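How to Run a Robot Demo at an Open Day (What I Learned Doing Ours)

So you've been asked to put a robot in front of the public for an afternoon. Congratulations, and sorry about your weekend! I've now set up and run the demo at our Brumthorpe open day more times than I planned to, and every spring I get messages from people at other places asking how we do it. I've typed the same answers so often that I finally put them all on one page.

This is for a small demo: one robot arm with a hand on it, a work area about as big as a kitchen table, and people wandering in and out with strollers and coffee. If you have a full stage and a sound crew, you'll need more than this.

What you need before you start

Tape for the floor (bright yellow, and buy more than you think)
Something for the robot to pick up, plus spares
A second person who knows where the stop button is
A printed sign with show times
A box of rags and a set of hex keys
A power strip with a long cord, and cord covers
Water for yourself, because you will be talking for hours

Step 1. Pick one job and stick with it

The first time we did this, I had a list of things the arm could do and wanted to show every one of them. Stacking, sorting, pouring beads from one cup to another, a wave at the end. It was a mess. Every change meant loading a different program while twenty people watched me squint at a laptop.

Now we do one job, start to finish, over and over. Picking things up and putting them down in a different spot is plenty. Really! Visitors love watching fingers close on something, and they'll stay through three or four rounds if you talk while it goes. Pick a job that takes less than two minutes, so that anybody who walks up in the middle only has a short wait for the next round.

Step 2. Choose your objects

This is where I'd spend the most time. Set out a few things that look different from each other and that a seven-year-old could name. Then run every one of them at least fifteen times at home base before you go. If the hand drops something more than once in those 15 tries, leave it behind.

Thin, shiny things are the hardest for us. Small hands of the human kind also like to carry them off, so bring extras. Soft things are friendlier, and a slightly crooked grip still works. Crinkly packaging is somewhere in between: it makes a great noise, and kids go wild for it, but the folds shift every time you set it down, so the grip is never quite the same twice.

Step 3. Mark the floor

Do this first when you arrive, before you unload anything heavy. Move the arm through its whole reach by hand (powered off, please) and have your second person put down a bit of tape at the farthest spot it gets to. Add a good long step beyond that, and run your yellow line there.

Carpet is fussier than a hard floor. Press the tape down with your shoe, all the way along, and go over the corners twice. At Pratovbridge last year I skipped that and by lunchtime I had a loop of tape stuck to somebody's stroller wheel, heading for the snack bar. If your host has rules about tape on the carpet, ask for them in writing ahead of time. Some places want a particular kind, and you do not want to be peeling up a whole rectangle at nine in the morning.

The line is for you as much as for the visitors. When you're deep in conversation it's really easy to drift inward and lean on the table.

Step 4. Do a slow run

Turn the speed down. Whatever you use on a normal working day, use a lot less. We run at a setting that makes our own people yawn, and visitors still gasp when the arm swings around. A slow arm also gives you time to talk about what the hand is doing, and gives you room to hit stop if a toy car comes rolling in.

Go through the whole job with no audience. Then do it again with your second person standing at the tape, pretending to be a visitor and asking you silly questions. You'll find out quickly whether you can talk and watch at once. I couldn't at first. I kept turning my back on the arm to look people in the eye, so now I stand off to the side where I can do both.

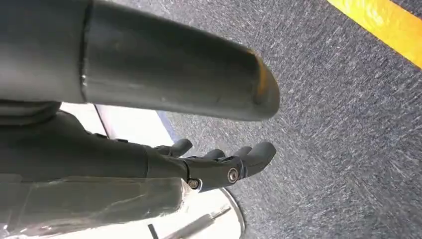
Page last changed: June. Added the bit about carpet and rewrote Step 6.

Check the hand up close while you're at it. I put my face right down by the knuckles (power off again!) and look at the bolts and screws one at a time. They get knocked in the van, and a loose one is far easier to fix before the doors open. The dark finish on a hand like this one catches the light along the top edges, so wipe it down too. Every fingerprint shows, and people will be taking a lot of photos.

While you're down there, see what's lying near the fingers. A thin metal rod or a bit of plastic wrap close to the hand is fine if it's part of your plan. If it isn't, move it.

Step 5. Write a short script, then loosen up

I keep mine on one index card. It goes something like this:

Say hello, and point out the yellow line.
Say what the robot is going to try to do.
Ask the crowd to guess which finger will touch first.
Run it.
Ask what they noticed.
Take two questions, then go again.

The guessing bit is the best thing on the card. Grown-ups get very competitive about it. I stole it from the crew at Kelstead, who do a lovely open day with a much bigger arm than ours, and I've thanked them with cookies.

Say "try" a lot. If you promise the robot will pick something up and it misses, the room goes flat. If you say it's going to try and it misses, everybody leans in for the next go, and you get to talk about why picking things up is tricky. I've had misses get bigger cheers than the good ones.

Step 6. Plan your show times

We used to run nonstop, and by two in the afternoon I had no voice left. These days we do 14 short shows across the day, with a proper gap between them. Put the times on a sign at eye level and another one down low for kids. In the gaps the arm is powered down and one of us stays beside it, always. Swap over every couple of shows if you can.

Our last open day had 328 people through the door, and 170 of them stood at the tape for at least one whole show. I know because I had a clicker in each pocket, which I recommend if whoever pays for the room likes numbers. Mine does.

Step 7. The questions you'll get

You'll hear the same handful all day long, so have an answer ready that you don't mind repeating.

"Can it shake my hand?" Ours doesn't, not with the public. I say that it's at work right now, and offer my own hand instead.

"Is it going to take my job?" Don't brush this one off. I tell people what our arm is used for on an ordinary day, how long it takes to set up for something new, and how many of us are needed to keep it going. Then I ask what they do. Some of my favorite talks of the day start here.

"How strong is it?" Look this up for your own hand and arm before you come. I guessed once, and a very polite retired engineer had the spec sheet open on his phone.

"How much did it cost?" Ask your boss what you're allowed to say.

"What's its name?" Ours is Hamdan. It's written on the travel case, and the kids shout it at the start of every show, so I guess it's official now.

When something goes wrong

The arm stops in the middle of a move. Leave it there, tell people it's paused, and have your second person keep the crowd talking while you check the screen. Don't reach in.

The hand keeps missing. Nine times out of ten for us, the table got bumped. Put a small pencil mark where each leg or edge should sit so you can nudge it back.

A kid ducks under or over the line. Stop first, then talk. Keep it friendly. I say "oops, let's all take one big step back," and the whole crowd does it together, and the kid doesn't feel picked on.

You lose power. We did once, thanks to a waffle iron on the same outlet. Ask for your own outlet, and ask again when you get there.

Packing up

Leave yourself an hour. Park the arm in its travel position before you shut it down, then cover the hand before anything else goes in the van. Count your objects into the box. Pull the tape up slowly and low to the floor, especially on carpet, and check for sticky bits with your hand.

Before you leave, write down three things you'd change while you're still tired and grumpy about them. My list from last time says: bigger sign, second bottle of water, and park closer to the side door.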